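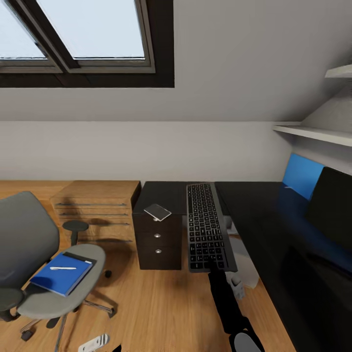

AG Robotik Stamotitz – Werkstatt-Tipps, Teil 3: Arbeitsplatz im Simulator

Wer die Aufgabe »Schreibtisch aufräumen« für den Wettbewerb in Woscombe bearbeitet, übt zunächst im simulierten Dachzimmer. Die folgenden Hinweise stammen aus den Protokollen der Gruppe und gelten für den virtuellen wie für den realen Arm.

Tastatur greifen
Lange, flache Gegenstände kippen, wenn nur ein Ende gefasst wird. Liegt die Tastatur schräg auf der Platte, zuerst parallel zur Tischkante ausrichten, dann in der Mitte der Längsseite greifen. Ragt ein Ende in den Raum, von unten anfahren und langsam zurückschieben. Greifkraft niedrig halten, Tasten sind keine Anlagefläche.

Kleinteile
Stift und Notizbuch auf dem Stuhl getrennt aufnehmen, den Stift zuerst. Flache Teile auf dem Rollcontainer oder Schränkchen bis an die Vorderkante schieben und dort fassen. Ein senkrechter Griff auf die Fläche scheitert meist an der Kollisionsprüfung.

Dunkle Flächen
Schwarze Tastatur auf schwarzer Platte ergibt für die Kantenerkennung kaum Kontrast. Abhilfe: Schwellwert senken oder die hellen Zeichen auf den Tasten als Merkmal verwenden. Glänzende Flächen im Tiefenbild maskieren.

Dachschräge
Ellbogen des Arms vor jeder Hubbewegung absenken. Tamara Lungu hat dafür eine Sperrebene in die Bahnplanung eingetragen, Datei »schraege_2«. Sie ist vor dem Start zu laden.

Läufe protokollieren
Pro Parametersatz mehr als 1000 Schritte aufzeichnen, darunter sind die Kurven nicht vergleichbar. Fehlgriffe nicht löschen – sie werden für die Auswertung gebraucht. Ablage im Ordner »Wieczorek«, Unterordner nach Teilaufgabe.

Fragen zur Bahnplanung an Tamara Lungu, zum Greifer an Lorcan Ó Conaill. Abgabe der Protokolle: 3. August.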